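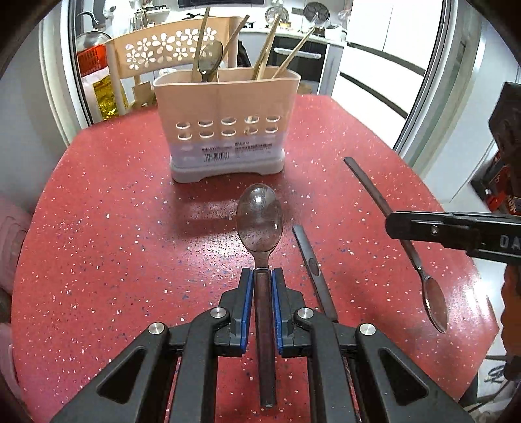 Holholm unit 109, kitchen walk-thru, Saturday a.m.

Utensil holder – OK. Vent holes clear, stands level. Label still on near the bottom, peel it off.
Clear plastic spoons – check bowls for cracks, toss if any
Wooden utensils – feel for splits. Dry fully before they go back in holder
Long metal spoon – goes in holder, not on table
Table edge – OK, no chips felt
Pot lid by faucet – put away
Foil bag – keep well clear of stove
Faucet – drip test NOT done, ran out of time. Recheck befor November

Ref 1765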